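May, bench notes, Patwary chest of drawers

Carcass back on the trestles 8:40. Left side still out of square, 5 mm over the depth. Not touching it until the top is off. Old glue blocks underneath are mostly sound, two loose, one missing altogether. Bagged the loose ones and penciled L2 and L4 on them.

Man-lok Chung had a look at the veneer on drawer 3. He thinks the crossbanding was replaced at some point, grain runs the wrong way at the right corner and the color is too red. I agree. Leaving it, client wants it stable, not perfect.

Hide glue: first batch too thin, threw it out. Second one soaked overnight, much better. Clamped the lifted section with cauls and wax paper, checked at lunch - one bubble left near the escutcheon. Will go back in with the warm iron and a bit of pressure. Dont rush it this time.

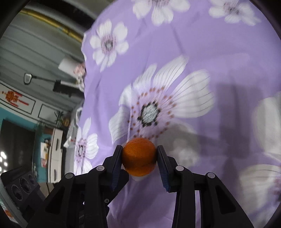
Handles next. 22 screws out of the brasses, all hand filed, slots all different widths, so each one goes back in its own hole. Card with numbered holes is on the shelf over the sink. Please nobody tidy it.

Masaru Miyazaki rang re the Havell mirror. Estimate went out at 2,000, they want the gesso done as well, so that needs requoting. Plate stays as is, foxing and all. Need to ask him where the Plenska gold leaf went, only half a book in the drawer.

To do:
- reglue L2, L4, cut a new block for the gap
- wax sample on inside of drawer 1 before going anywhere near the front
- lock is siezed, oil and leave
- order more wax paper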